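How to Test a Two-Arm Robot on Household Chores

Claims that a robot "does chores" are hard to compare. One developer reports a single good run, another reports a month of averages. The procedure below gives a small shop or lab a repeatable way to decide whether a two-arm machine with parallel grippers can do a given household task yet. It assumes the arms are installed, calibrated and able to run either under remote control or on a trained policy. No special instruments are required beyond a stopwatch and a kitchen scale.

1. Choose tasks by grip type

Do not choose tasks by room. "Kitchen" and "laundry" say little about what the hands must do. Sort candidate chores into three groups instead: rigid objects held in one hand, rigid objects held in two hands, and soft objects that change shape when touched. Pick at least two tasks from each group. In the Kemeys test series we used eight tasks in total, and the soft group took more setup time than the other two combined.

2. Lay out the work surface

Push two tables together so that the far one serves as storage and the near one as the work area. Put items that are not part of the current task on the far table and leave them there. They act as visual clutter, and a policy trained on a bare table will often degrade when clutter is present. Use ordinary things of different sizes: a backpack, a paddle, a small jar with a handle, rolled mats. Keep the layout the same for all runs of one task.

3. Run the two-handed rigid task

A clear plastic scoop is a good first object. Both grippers must hold it, and neither can move without the other following. If the arms disagree in position by more than the compliance of the plastic, the scoop twists or slips. 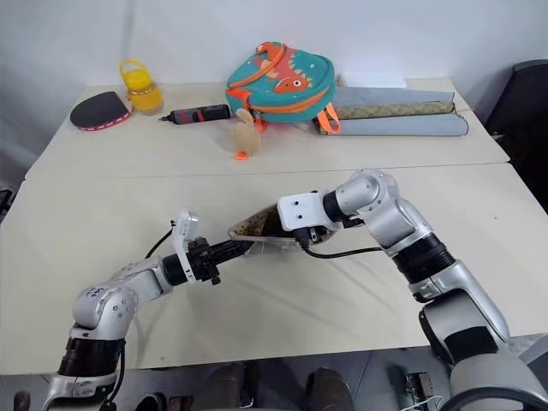

Photo: Arwel James / Fundeck

Score the task in stages, with one point for each stage completed without help:

Approach: both grippers reach the object without pushing it out of place.
Grasp: both sides are held and the object does not rotate.
Transfer: the object is moved or tilted to the target attitude.
Release: both grippers open and the object stays where it was put.

Record the stage at which each failed run stopped. A total score hides this, and the stage is what you need in order to fix the problem. With rigid objects, most of our failures were at release – one finger would drag on the rim as the arm withdrew.

Allow 30 seconds per stage. A person needs far less, but a shorter limit mainly measures the speed cap set in the controller.

4. Run the soft-object task

Use a fabric pouch or similar item. Set it on the near table at a new angle for each run and mark the angles in advance on a paper template, so that the operator does not favor the easy ones. The gripper should start open and to one side, low over the table.

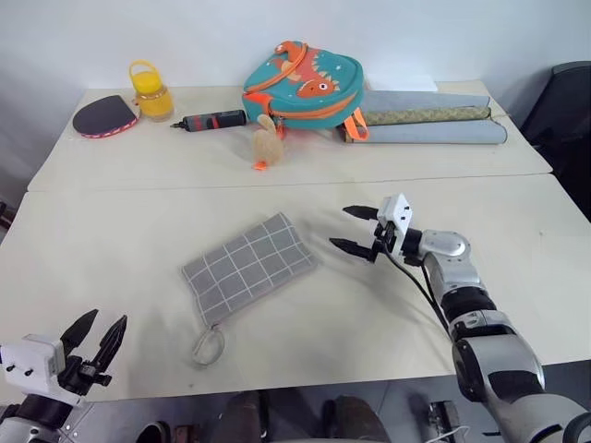
Fingertip height is the setting that matters most. Too high, and the fingers close on air or on a single layer of cloth. Too low, and they press into the table and trip the force limit. Start with the tips 8 mm above the surface and step down in small increments until the grasp is reliable. Write down the final value. It will differ from one fabric to the next.

Loops, straps and drawstrings need a separate line in the log. A two-finger gripper can catch one by accident and carry the item in a way that looks like success. Count such a run as a failed grasp.

5. Repeat and report

Do 20 runs per task with no changes to software, lighting or layout. If anything is changed, start the count over. Report autonomous runs and remote-controlled runs in separate tables. Combining them is the most common fault in the reports we review at Skonosora.

6. Read the results

A task that works under remote control but fails on the policy is a software problem, and more training data may help. A task that fails both ways is probably a hardware problem. Wider fingers, a softer fingertip or a wrist with more travel should be tried before any more data is collected.

The Welari log sheet has columns for all of the values above. Last revised September 2018.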